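Home | Notebook | Batches | Glazes | Search

Mar 11, 2023

Print this page | E-mail this page

Glaze tests, second round on the Lã recipe

Mixed 2877 g of the base this morning, dry weight. Used the new bag of Drillon feldspar, so these tiles won't compare directly with the October set. Water went in at the same ratio as before. Sieved twice. Specific gravity was low on the first reading, let it settle and poured off some water from the top.

Split into four jars. Iron in A and B, copper in C, nothing in D. Lợi Cao weighed the oxides and I checked them. Jar B got a second scoop by mistake, written on the lid. I kept it.

Dipped tiles, three seconds each, two coats on the left half. D crawled a little at the top edge while drying, same as last time. I think the bisque was dusty. Will wipe the next lot with a damp sponge and leave them overnight.

Kiln: Distley, middle shelf only. Mireille Hoarau wants the slow schedule, up to 163 degrees an hour until quartz inversion, then normal. The old program in slot 2 is still wrong, do not use it. Cone packs on the middle shelf, front and back. Top target 2199 F, ten minute hold, then let it drop on its own. Do not prop the lid before it reads under 222.

Stock: kaolin is fine, silica is down to one bag, copper carbonate nearly gone. The Stistar scale drifts when the fan is on. Turn the fan off, tare, wait, then weigh. I redid A for this reason and the difference was small but real.

Open question is whether the pinholes in October came from the glaze or the clay. Mireille says clay. I would like to see two tiles of the other body in the same firing before I agree. Lợi is cutting them now, and they can go in next to D if they are dry enough. If not, they wait for the next load and we run D again with them.

Contact the studio | Copyright, all notebook pages | Back to top

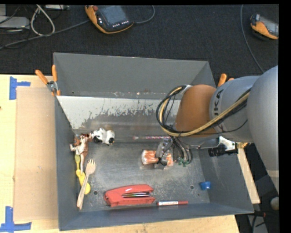
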